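Plumine: a small collection about folding clothes

Version 2, 16 Sep 2025
Maintained by Réjean Kennedy

Plumine is all about laundry on tables! It holds 2,068 clips of garments being spread out, smoothed and folded, and 1,857 of them have notes on the kind of garment, its color and any print. The remaining clips are still waiting for notes, and I hope to get through them in October.

I love how much variety there is in something as ordinary as a T-shirt. Crumpled fabric hides its own shape, so a sleeve can pass for a hem and half a logo can vanish into a crease. Prints turn out to be a great help when you want to know which way is up, so we note them even when only a few letters show.
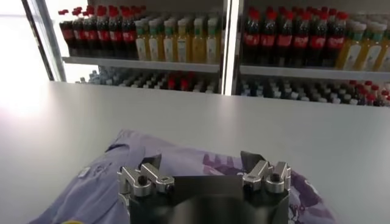

Lilac garment on a white tabletop, still crumpled, with a darker purple print on the right.

Fields

garment: shirt, towel, pants or "cloth" if you can't tell (please do use it!)
color: plain color words, such as lilac or navy
print: yes, no or partial
state: crumpled, spread, half folded, folded

Known gaps

Very few dark garments so far, and hardly any knits. Clips run up to 60 seconds, so a slow fold may be split over two files. Backgrounds vary, and they aren't labeled.

Corrections to the notes are very welcome, especially from people who are fussy about sleeves.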